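Lungu Cell Maintenance Group
Minutes of the meeting held at Wivstead, Room 3, in March

Present: representatives of the cell operations, simulation and stores sections. Apologies were received from the Enora liaison desk.

1. Minutes of the previous meeting
The minutes were agreed as a correct record, subject to one change under item 4, where "wrist cover" should read "wrist seal".

2. Condition of the Lungu arm
The operations section reported that the arm had completed 223 hours since its last service. Backlash had been noted at the wrist joint and the fingers were closing slightly to one side. The joint had been re-shimmed and the finger screws replaced. The old screws are to be kept until the supplier has replied.

It was agreed that the gripper should be re-zeroed with the fingers fully closed before each block of runs, and the result entered in the cell log. The present practice of doing so once a week was considered insufficient.

3. Simulated cell
The simulation section reported that the Skoster model had been brought into line with the new finger length. Checks of the closed-finger pose at floor level were under way.

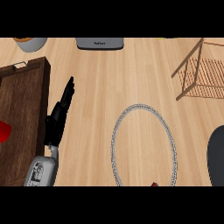 Members asked whether the joint limits in the model matched those set on the controller. The section confirmed that they did, apart from the wrist limit, where the model still carries the value used before the repair. The limit will be corrected and the 176 stored poses run again.

4. Spares
Stores holds 20 finger pads and no wrist seals. An order for 3 seals was approved. Delivery will be to Wivstead.

5. Actions
Operations: revise the re-zeroing instruction and post it at the cell.
Simulation: correct the wrist limit and circulate the results.
Stores: place the order for seals.

6. Any other business
The Enora liaison desk had asked in writing for a copy of the service sheet. Agreed.

The meeting closed at 11.40 am.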